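Stamped concrete or real flagstone for a side path?
Posted in Yard and Garden by Renato Vergara

I want to replace the gravel path that runs from my driveway to the back gate. It is 20 feet long and slopes a little toward the house at the far end. I got a price from a local crew for stamped concrete with the color mixed in. Real flagstone would cost me $500 more for the material, and I would be laying it myself. My wife's mother uses a walker, so it has to be fairly even. We get freezing nights starting in October. Does stamped concrete hold up, and is it slippery? I've read both yes and no.

Milagros Palma
I've had a stamped patio for nine years and would do it again. Ask the crew where the control joints will go. On mine they cut straight across the pattern and it bothered me for a while. I don't notice it now. Cracks did show up at one corner where the downspout empties, so fix your slope first. Water running toward the house is a bigger problem than what you walk on.

For the walker, stamped is better than flagstone unless you are very good at setting stone. Pick a pattern with shallow lines. The large irregular stone pattern is easier to roll over than the small cobble ones, which rattle.
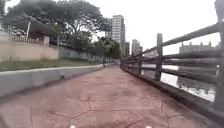 Large-stone pattern in reddish pink, on a path by the river.

As for slippery, that comes mostly from the sealer. Have them mix a grit additive into the last coat. Mine was resealed without it one year and I had to put mats down. Also ask if the color goes all the way through or is only dusted on top, and get the answer in writing. My sealer costs $417 each time, with labor, and I have it done every third year.

Pantelis Kyriakidis
flagstone. concrete always cracks

Nahuel Sosa
Agree with Milagros on the slope. Get it regraded before anyone pours, and have the path tilt a quarter inch per foot away from the foundation. For freezing weather ask for air-entrained concrete and a compacted gravel base of at least four inches. Keep rock salt off it the first winter and use sand if you need traction. If the crew can't tell you what base they plan to use, call someone else.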